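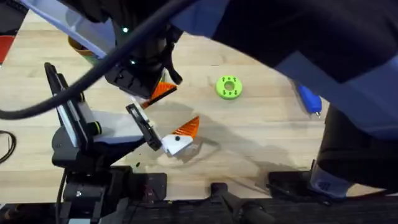 3.2 Choice of part and table surface

We spent a good deal longer on choosing the parts and the tabletop than we had planned to, and we would warmly encourage anyone repeating this work to do the same. In the first round at Bramon every part was gray and every table was gray too, and the people sorting them told us, quite kindly, that they were tired by lunchtime. Of the 2,464 entries in the sorting log from that round, 1,307 carried a note that the part had been hard to find or hard to tell from its neighbor.

For the second round we moved to brighter parts and to pale wood. Figure 3 shows a thick lime-green ring with a round hole in the middle, lying on a light wooden tabletop with a striped grain. The green stands well apart from the wood, and the small white details set around the ring break up what would otherwise be one flat patch of color. People who were new to the Villanueva workshop tended to call it "the green one" straight away, and we came to value that sort of plain name, as it saved a lot of pointing.

The grain was a worry to some of us at first. Augustina Mahama felt that the stripes might pull the eye away from smaller pieces, and she asked for a plain white surface to be kept on hand as a comparison – a fair request, and one we were happy to follow. Soft shadows, like the gray one on the wood in Figure 3, were left alone in both conditions, as we wanted the tables to look the way they do on an ordinary working day.

Results for the two surfaces are given separately in the next section, beginning with the ring-shaped parts.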